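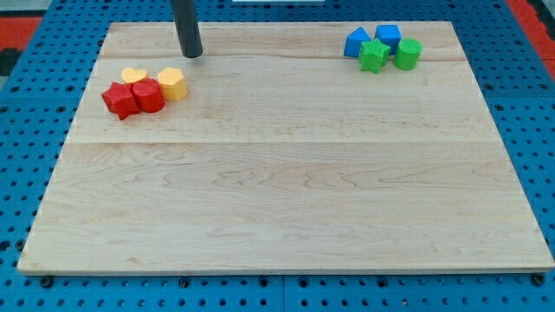 Wooden board on blue pegboard

STESTIRCOMBE HOUSE - PRE-SHOOT SAFETY WALK
Production: "Asholm Sisters", season 2 (Dutari)
Job no. 1316
Date of walk: Monday, July 8, 2024
Rating: OK / FIX / STOP. Comments go under the item, keep them short please.

Cast areas

Front steps and porch - FIX
Third step rocks. Arrival is shot here with heels and luggage, so either wedge it or move the arrival to the side door. Director prefers front. Wedge it then.

Living room, interview chairs - OK
Chairs fine. Rug corner curling by the window, taped down during the walk.

Kitchen - FIX
Smoke alarm chirping, needs battery. Don't take it down for sound like in February. If sound has a problem with it they call the office first.
Extinguisher in date, on the wall left of the fridge. Set dressing had hung an apron over it. Moved.

Bedrooms, upstairs - OK
Windows open all the way. Fixed cameras screwed in, safety wires on all of them, tugged each one.
No cameras or mics in bathrooms, checked both.

Hot tub - STOP
No cover lock. Water test strip missing from the log. Thermometer reads over 100, the limit we agreed was 100. Not to be used on camera or off until the Mollel tech signs the sheet. This includes the reunion date scene. Alcohol rule for the tub still stands, see call sheet.

Crew areas

Garage / video village - FIX
Power strip plugged into power strip. Again. Run a proper line from the panel.
Fan blocking the back door, move it.

Cable runs - FIX
Hallway ramps good. Patio has 80 feet of bare cable across the path the cast uses at night. Ramp it or fly it before the party shoot.

Lights - OK
Sandbags on all stands. One bag leaking on the patio stand, swap when you can.

Generator - OK
Fenced, fuel stored away from it. Noise complaint from next door is seperate, not a safety thing.

Public and privacy

Gate - FIX
Latch doesnt catch. Two fans walked up the drive during the trailer shoot wanting selfies. Need a guard on the gate from first call, not from lunch.

House number and street sign - OK
Covered. Check drone shots too, the street was readable in last season's opener.

Cast welfare
Contact number for the on-call counselor posted inside the pantry door. Ask for it to go on the call sheet as well.
Quiet room is full of wardrobe racks. FIX. Racks out by tonight.

Overall: no tub, rest can go ahead once the FIX items are initialed. Re-walk before the party shoot, patio and gate first.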